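Trumham foam letters — backdrop gallery

Finally getting these up, sorry, August got away from me. Most of this page is notes on how we do the black cloth backdrops with the foam letters, for those who asked at the last open table. Photo is further down. More when Ingvild sends me hers.

What we use

Black fabric, bought off the roll, 250 cm of it. Foam letters, the flat cut-out kind, mixed sizes. Clips. A boxy frame to hang it all on. A table that doesnt wobble.

Cloth goes over the frame first. Let it hang down at the side a bit — looks like a little stage curtain and hides whatever is behind. Clip the top corners. Step back, look, clip again.

Wrinkles. Yes we have an iron. Doina Delić ironed the first one for 30 minutes and it creased the second it went over the box, so now we leave them. Black hides a lot.

Letters

Small word on top, big word under it. Works every time. Pale colors show up best on the black, yellow and cream and peach. Dark green was a mistake, took it off again.

Lay the whole thing out flat on the table before anything gets stuck on. Spyros Popescu skipped this and ran out of room at the end of his own surname. Had to start over.

Straight rows look stiff to me. Let the top one climb. Tilt the first letter and the rest sort of follow.

Spacing — two fingers between letters, less if its a long word. Take a picture with your phone before you fix them down, you will forget wich way the S went.

The picture 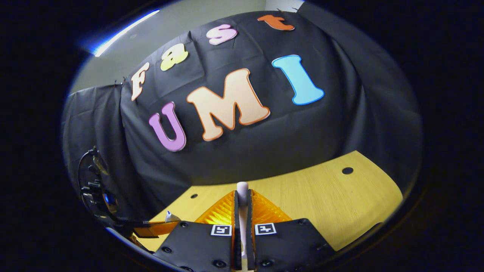 "Fast" going uphill, "UMI" big underneath. Purple U, peach M, light blue I, above the yellow wood table.

Love that M. Biggest one on the cloth and it earns it. The pink s is my other favorite, with the white edge.

Still to come: Haf Gape's one for Talano, and the Pratia sign if Genivaldo Barbosa can find the file. He has 33 pictures of it somewhere.

Spare letters are in the tin by the door, mostly vowels. Need more lowercase t's. If you borrowed the good clips please bring them back before the next session, we are down to 19.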